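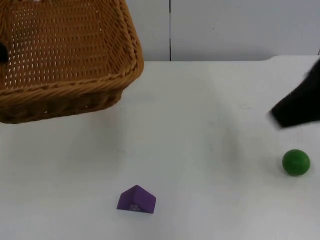
Two-Arm Tidying: What We Collected and What We Threw Out
Evander Forsyth, project report, 1st October

The plan was to teach a pair of arms to put small things in a basket. A toddler can do this, though in fairness toddlers get more than 16 weeks of funding.

Each example in our set, which we named Skustilgate after losing a bet, pairs a lifted basket with a loose object such as the green ball or the purple prism. One arm manages the basket while the other goes after the object. Both are driven by a student, and the camera stays fixed.

We recorded 103 examples and dropped 36. Most of the rejects were mine. I tend to tilt the basket too early, and a model trained on my habits would learn to hesitate, overshoot and sulk.

The ball caused more trouble than the prism - it rolls if the gripper comes down even slightly off center. We kept the examples where the driver missed and then recovered, and labeled them separately.

Training starts once the labels are checked. The second round, with the objects placed closer together, is due in December.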